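Staff > Learning and Development > Talks > Speaker notes
6 min read

We use cookies to remember your settings. Accept | Manage

Opening the workstation: processors, sockets and memory
Speaker notes for the Hondside equipment session, 23 May 2018
Speaker: Arwel Nicholas

Slide 1. Welcome
Welcome colleagues from Sillholm and the Nassar building. Mention fire exits and the sign-in sheet. The talk lasts 40 minutes and questions are taken at the end.

State the purpose: Hondside is keeping its older workstations in service for a further period, and site staff will carry out first-line work on them. The work covered today is the inspection and replacement of a processor. Power supplies are dealt with in the November session.

Slide 2. Before the case is opened
Machine shut down, mains lead removed, wrist strap on and clipped to bare metal. Asset number entered on the job sheet. Remind the audience that the sheet is signed by the person doing the work and never on behalf of a colleague.

Slide 3. The socket 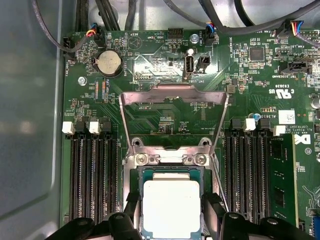 Socket with the load plate raised and the processor in place; memory slots on both sides.

Point out the coin-cell battery at upper left, marked BATTERY1. It stays where it is during this work. Staff who believe a battery needs changing should raise a separate request.

Explain the load plate. It holds the processor down against the contacts and must be fully raised before the processor is touched. Hold the processor by its edges only. Fingers are kept away from the contacts in the socket at all times; a bent contact normally means a new board.

Memory: a module is fitted in the outermost slot on the right. Ask staff to note the position of every module before removing any, and to return each one to the same slot.

Pause for the sample boards to be passed round (2 trays, one for each side of the room).

Slide 4. Reading the processor

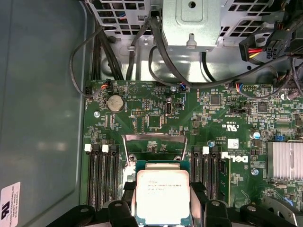

Arwel, could you say something about thermal paste at this point? At Sillholm we were told to leave the old layer on if it looked sound, and Grurkanell's guidance says the reverse.

Reply to be given in full: old paste is always removed, with the approved wipes, and a fresh layer applied each time the heatsink is refitted. The Sillholm instruction has been withdrawn.

Return to the slide. The model is printed on the metal top, in this case INTEL XEON E5-1630V3. Copy it to the job sheet exactly, including the version number at the end. A part with a similar number may fit the socket and still be unsuitable for the board, so the full text is needed when ordering from Grurkanell.

Slide 5. Closing up
Lower the load plate without force and secure it. If it resists, stop and check how the processor is seated. Refit the heatsink, tightening the screws a little at a time in a diagonal order. Check for loose screws before the side panel goes on.

Slide 6. Questions
Job sheets are at the back of the room. Completed sheets go to the Hondside equipment desk.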